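Speaker notes -- "Fewer demonstrations, better chosen"
Abla Shboul, Pirero group meeting, 4/17/22

Opening (speak slowly, wait for the room)

Good morning. I will speak about how we gather examples for the Roltitz policy, and what I would change if we begin again. The model itself I leave for Hyun, who has the second half.

Short background. In February we had 1573 demonstrations in simulation. All were made by teleoperation, none by script. After the filter, 297 were left for training. People always ask about this number, so I say it early: the filter removes an episode if the grasp is made on the wrong object, or if the operator stops for a long time in the middle.

Slide 2 -- the rim grasp

Bowls are where we lose most of our time. The gripper opening is small compared with a bowl, so the operator must take it by the wall, one finger outside and one finger inside. From the wrist view this is not difficult to judge.
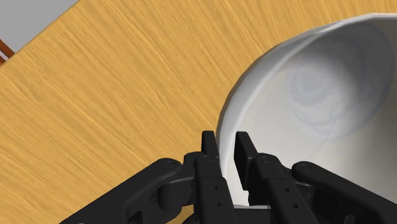 Hyun asked at the rehearsal whether the operators should always choose the same point on the rim, so that the policy has less to learn. Answer to give: no. We tried it with one operator, and the policy learned the point and forgot the bowl. When the bowl was moved, the gripper went to the old place. I now ask for a different point in each episode, and I accept that the data looks less tidy.

Mention also: please do not close the fingers before both are past the lip. A slow approach is fine. A correction is also fine -- we keep the corrections, they are useful examples.

Slide 3 -- other objects on the table

Each episode has things which are not part of the task. The instruction says only "the white bowl", and there can be a second bowl with a blue pattern, a ball, a cup, a plant. Without them the policy reaches for any round shape.
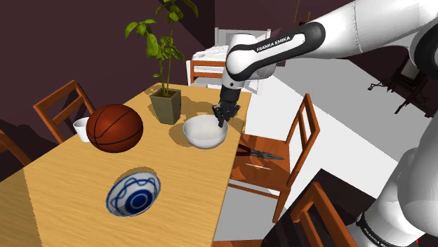

Wasamex wrote to us after the last talk that 50 layouts would be enough and that more variety only makes the training slower. I do not agree fully. It depends on what is varied. Moving a plant to another corner costs nothing and teaches little. Changing the distance between two bowls teaches a lot.

(If time is short, jump from here to the last slide.)

Slide 4 -- what I ask from operators

Sessions of 18 episodes, then a break. Write a note when you are unsure about an episode, even one word. Do not delete anything yourself.

Last slide -- open points

How to mark a half-good episode. Whether to record the wrist view at a higher rate. Give the microphone to Hyun.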